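Groundwater case studies, May catch-up, 2:00 pm

Ilse Van Loon chairing, Brouwer office on the phone. Last notes ok, no changes.

**Well records**
- Brilosero set now in the shared folder. 63 wells, 600 still to check against the old paper logs.
- Depths in feet and meters mixed up again. Ilse to ask for one unit only.
- Clillik springs: no flow data before the pump went in. Leave the gap, say so in the text.

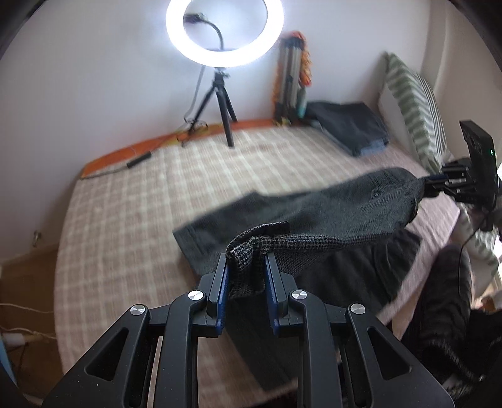

*Dark grey trousers on the checked bedsheet.*

**Tillska aquifer map**
- Draft 2 went round. Recharge zone too big on the east side, Brouwer redrawing.
- Scale bar wrong, reads 2000 m, shoud be half that.
- Salt levels: keep the table, drop the pie chart. Long talk on this, not everyone happy.
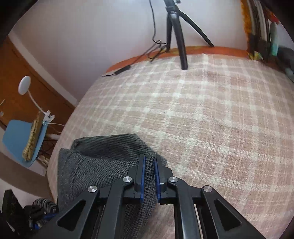 - Map legend still needs the fractured rock color. Same blue as the lake at the moment, hard to read in print.

**Case study pages**
- Clillik page first, then Brilosero. Tillska waits for the map.
- Reading list over 100 items, too long. Cut to reports people can get for free.
- Two dead links on the water quality page, Ilse fixing.

**AOB**
- Who answers the feedback emails? Left open.
- Next call same time, agenda to Ilse befor then pls

Closed 3:10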